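Programs / Grant reporting

Reading time: 6 min

Drollel Shared Workshop: progress report to the Osei Fund

January 22, 2024 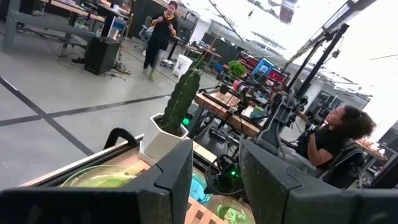 The display tray at the Serkby workshop, with the cactus in its white pot and the glass dishes of coloured liquid.

This report covers the period from the start of the grant in September to the end of the first half. It follows the headings in the funding agreement. The financial statement has been sent separately.

Summary

The Drollel project was funded to turn the ground floor of the old Rason building in Serkby into a shared workshop for people who make small things and need more room than they have at home. The floor, the benches and most of the storage are finished. The workshop has been open for bookings for part of the period. The display program has started, later than planned. Two items are behind schedule and are set out below, along with what we propose to do about them.

We are not asking for more money. We are asking for permission to move part of the signage budget to storage.

The floor

The concrete floor was the largest single job. When we took over the building the surface was stained and had old bolts standing up in it where shelving had been fixed. The bolts were ground off, the holes were filled and the whole floor was cleaned and sealed. It came up a pale grey, which helps with the light.

We did not paint zones on the floor as the application said we would. The contractor's advice was that paint would lift near the loading door within a year. We have used dark tape in straight lines instead. It is cheaper and can be moved when the layout changes, and the layout has changed twice already. The tape does wear where trolleys cross it. We have allowed for replacing the worst lengths each quarter out of the maintenance line.

One patch near the loading door has not taken the sealant well and feels rough underfoot. The contractor has looked at it and will come back at no charge.

Benches and desks

The long workbench is in place. It is grey and has a lower shelf, and people have taken to using the shelf for work in progress. This was not the intention, and it means that unfinished pieces are sometimes left for weeks. We have written a rule about it (named, dated, two weeks) and put it in the booking terms.

The desks are set out in a row so that people can do their drawing, ordering and paperwork without going home. They are second-hand. The application budgeted for new ones. The saving went to better chairs and to the electrical work, which cost more than quoted.

Four of the desks can be booked by the half day. The others are first come, first served. We expected complaints about this and have had very few.

Display and still life program

The agreement asked us to set aside part of the workshop for displays that could also be used for drawing and photography. The tray on the display stand is the first of these. It has a light wooden surface with a dark metal rim and a curved black handle, and it can be reset by one person.

The first setting used a tall green columnar cactus in a white hexagonal pot on a square white saucer, and shallow round glass dishes of coloured liquid. The colours are a bright yellow-green and a turquoise blue. The cactus was chosen after two leafy plants died over the break, when the heating was off. It needs very little from us.

The glass dishes have been the most useful purchase in this part of the budget. They are plain and they stack. People drawing from them have said that coloured liquid in shallow glass is harder to get right than it looks, and several have come back to try again. We mix the liquid from food colouring and water and throw it out at the end of each session, because it leaves a ring if it stands. The first lot of blue stained a bench cloth. We now mix over the sink.

The program was meant to start in the first month. It started in the third. The delay was on our side. The stand we ordered was too tall for anyone seated, and the replacement took time to arrive. We plan to make up the lost sessions in the second half by running them on two evenings in some weeks.

Settings planned for the second half are folded cloth and tins, garden tools, and a set of kitchen scales with fruit. The group that draws on weeknights has asked for something with more metal in it, so the tools will come first.

Sound and cables

The black floor speaker is used for talks and for the start-of-session notices. The room is large and hard-surfaced and voices do not carry well from one end to the other. The speaker has fixed most of that. It does not fix it for people working at the far desks, who have asked for a printed copy of anything important. We now provide one.

Cables on the floor are our main housekeeping problem. The building's outlets are nearly all on the walls, and equipment used in the open part of the room has to be run from a distance. We have bought cable covers for the main walking routes and they are in use when sessions are running. They are not a full answer. The better answer is overhead power, and we have asked for a quote. We would not expect to pay for it from this grant.

Storage and waste

Storage is the item furthest behind. The application allowed for fixed lockers along one wall. The wall turned out to be too damp for them until the outside gutter is repaired, which the landlord has agreed to do but has not yet done. In the meantime we are using a rolling cart for shared equipment and plastic tubs with lids for members' own things.

The cart works well enough that we would like a second one. The tubs do not work as well. They are hard to label so that the label stays on, and the lids go missing.

For waste we have plain plastic bins. General rubbish is emptied at the end of the day. Offcuts of wood and card are kept for reuse until the container is full. We had to stop taking offcuts from outside, as people had begun dropping off old furniture.

Use of the workshop

The booking system recorded 464 visits in the period. This counts each person once per day, whether they stayed for one hour or all day. The target in the agreement was set on the basis of the room being open for the full period, so a straight comparison is not fair in either direction. We suggest reporting against the target at the end of the year.

Daytime use is lower than evening use. Most daytime users work at the desks. Evening users want bench space, and on some evenings the bench has been full. We have 3 regular groups and a larger number of people who come on their own. The groups book well ahead and the individuals do not, and this has caused some friction. From next month one section of the bench will be held back from group bookings.

We asked members for comments in writing. The ones that came up more than once were:

- the room is cold in the first hour
- more hooks for coats and bags
- better light at the end of the bench furthest from the windows
- longer opening at weekends

Hooks have been ordered. The heating timer has been set earlier. The lighting needs an electrician and will be done on the same visit as some other small jobs. Longer weekend opening depends on having enough key holders and we can't promise it yet.

Safety

There have been no injuries to report. There was one near miss, when a member caught a foot on a lead that had not been covered. The lead was moved the same day and the closing checklist was changed to include a walk of the whole floor. Closed shoes are required at the bench and in the open area.

The fire inspection was passed with one condition, a second extinguisher near the desks. It has been fitted.

Changes we are asking for

Signage was budgeted on the basis of a large exterior sign. The landlord will not allow one on that side of the building. A smaller sign by the door has been made and fitted. This leaves $200 in the signage line, and we ask to move it to storage to go towards the second cart and better tubs. No other line is affected.

Next steps

In the second half we will finish storage, subject to the gutter, reset the display tray for each new subject, fix the lighting at the dark end of the bench and bring the overhead power quote to the Fund for information. The rough patch of floor will be redone when the room is closed for the long weekend.

Copies of the booking records, the checklist and the inspection letter are available if wanted.

We use cookies to remember your preferences and to see how this site is used. Accept / Manage settings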